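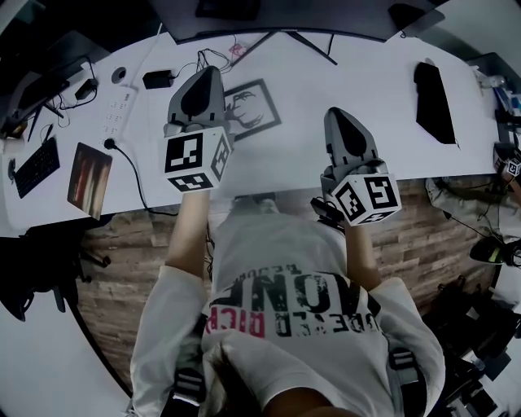
Subject: Re: [robotics-club] Hand-held grippers, Saturday session

Forden group wrote:
> We have two pairs of the hand-held grippers now and want to start
> recording picking tasks with the students. How long did it take your
> people to get usable demonstrations? Also, do you let two of them
> work at the same desk, or is that asking for trouble with the
> markers?

We have been at it since July. The first 40 demonstrations per student we throw out. After that most of them are steady enough to keep. We have nearly 3,000 saved, and 2,000 of those passed the tracking check. The ones that failed were mostly fast wrist turns where the marker cube went out of view.

Two people at one desk is fine if they keep to their own ends. Ours work that way most weeks. The tracking software needs to be told which marker IDs belong to which pair, so write the numbers down before you start. We mixed up two cubes in the Sisuvard files and it took an evening to sort out.

A few other things:

Tighten the harness straps before picking up the grippers. You can't reach the buckles once your hands are full.

Route the gripper cable along the forearm and leave slack at the wrist. If it pulls, people start to hold the gripper at an angle and you see it in the data.

Stop every 4 recordings and look at one of them.

The Gape team uses a different file layout from ours. I have a script that converts theirs to the Wuluvden format and can post it to the list if you want it. It does not handle the timestamps yet.

Delyth Pumphrey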